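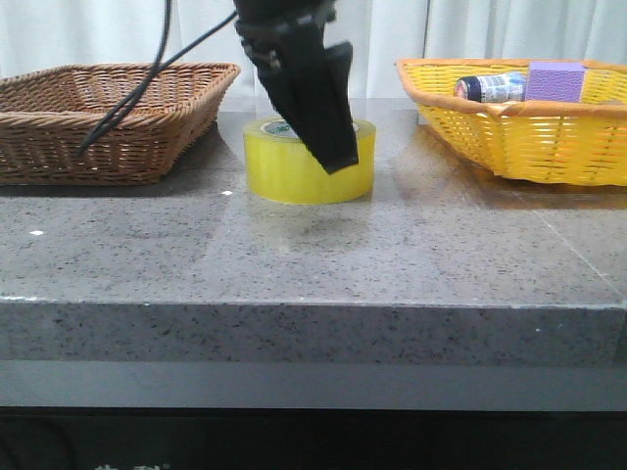
드린데라리 의학인물 구술사 사업 중간 보고
수신: 마코딕스 재단 사업관리 담당 마리사 벨리니 님
작성: 오타비오 파리나
2026년 10월 24일

1. 진행 현황
드린데라리 지역에서 일한 은퇴 의사와 간호사의 약전을 편찬하는 작업은 목표 289명 가운데 160명분의 초고가 나왔습니다. 이 중 87명분은 본인이나 유족의 확인까지 마쳤습니다. 나머지는 확인을 기다리는 중인데, 유족분들은 고인의 업적보다 고인의 성격에 대한 서술에서 펜을 오래 드십니다. "엄격했다"를 "자상했다"로 고쳐 달라는 요청이 가장 많았고, 같은 병동에서 일한 분들의 증언은 대체로 원문 쪽을 지지합니다. 두 표현을 나란히 싣는 것으로 합의를 보고 있습니다.

2. 구술 채록
소아과와 결핵 요양소 출신을 먼저 만났습니다. 연세를 고려한 순서였으나 정작 가장 연로하신 분이 일정이 제일 바쁘셔서 면담을 네 번 미루셨습니다. 녹음은 10월 초에 마쳤고 녹취록도 나와 있습니다. 수련 시절 이야기는 풍부하고, 개원 이후 이야기는 세금에 집중되어 있습니다.

3. 자료 수집
자네티 문고에서 옛 간호학교 졸업 명부와 당직 일지를 빌려 스캔했습니다. 일지의 필체는 의사들의 것답게 판독에 시간이 걸립니다. 한 원로께 본인이 쓰신 면을 보여 드렸더니 한참 들여다보시고는 다른 사람 글씨라고 하셨습니다. 서명은 그분 것이었습니다. 해당 면은 '판독 보류'로 분류했습니다.

4. 지연 사항
약전 관리 프로그램 후쿰의 이전 작업이 계획보다 늦었습니다. 생년과 면허 취득 연도가 서로 바뀐 항목이 나와, 서류상 태어나기 전에 개업한 분이 몇 분 계셨습니다. 수정은 끝났고, 이후 입력분은 두 사람이 교차 검토합니다. 추가 비용은 없습니다.

5. 예산
인건비와 교통비는 계획 안에서 집행했습니다. 다과비만 초과했습니다. 면담 대상자 대부분이 저희가 가져간 과자를 건강에 나쁘다고 지적하신 뒤 다 드셨습니다. 초과분은 복사비 잔액에서 돌려쓰고자 하니 승인을 부탁드립니다.

6. 다음 기간 계획
남은 초고는 외과와 조산 분야부터 씁니다. 사진 사용 동의서는 양식을 한 장으로 줄여 다시 보내겠습니다. 지난 양식은 작성한 저도 끝까지 읽지 못했습니다. 색인 표기 원칙은 별도 문서로 드리며, 개명하신 분과 혼인 후 성을 바꾸신 분의 처리에 대해서는 재단의 의견을 먼저 듣고 확정하겠습니다.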